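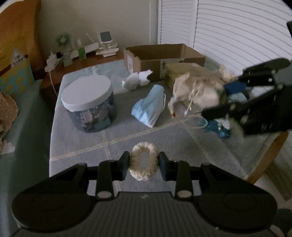

*Sondbridge, May*

I cleared the small table this month. It has had the gray cloth on it since we moved in, and everything that comes out of a pocket or a bag ends up there. I gave myself an evening and did it in one go, with the radio on.

The hair ties were the main job. I like the fuzzy kind, the cream ones, as they don't leave a dent and they don't pull when you take them out at night. The trouble is that they go everywhere. I bought a bag of 24 from a stall in Cleltport last summer and by the winter I could lay my hands on two. Since then I have been picking them up as I find them, in coat pockets, down the side of the car seat, under the bath mat. Mahsa Farahani brought one back to me that had been at her place for months.

They wash fine. I put them in a mesh bag with the towels, warm water, no softener, and let them dry flat on the windowsill. The fluff comes back up if you rub it a bit with your thumb. The ones that have gone slack I use for rolling up charging cables, which they are good at – they hold without pinching.

The other thing on the table is the big clear jar with the white lid. I like a wide mouth on a jar. You can get your whole hand in, and the lid screws off without a fight. It is packed pretty full at the moment and I didn't go through it this time. I have decided it gets its own evening. If I start on it at the end of a clear-out I lose interest and put everything back the way it was.

Face masks are still a thing in this house. I wear one on the bus when I have a cold, and another when I sand anything. The blue one on the table went in the trash along with the tissue. I don't keep a disposable once it has been out of the packet and lying around. The new ones live in the drawer by the front door, next to the keys, and that is where I should be putting my hand when I go out.

For the sorting I used a plain cardboard box. I have tried nicer ways of doing this. Johannes Botha gave me a set of stacking trays from Sedton and they are well made, but I spent more time deciding which tray than I did clearing. With one box it goes like this:

- Anything that belongs in another room goes in the box.
- Trash goes straight in the trash.
- What is left can stay on the table.

Then I carry the box around the house and empty it as I go. It took me 52 minutes, and a good part of that was the bathroom shelf, where I got sidetracked by old sunscreen.

The cloth needs a wash too. I like the pale stripes on it but they show every coffee ring, and the blue-green end never lies flat. I'll iron it this time, or at least I'll hang it up straight.

Next is the hall closet. Yolandi has asked for her sleeping bag back and I'm fairly sure it is at the bottom, under the picnic things.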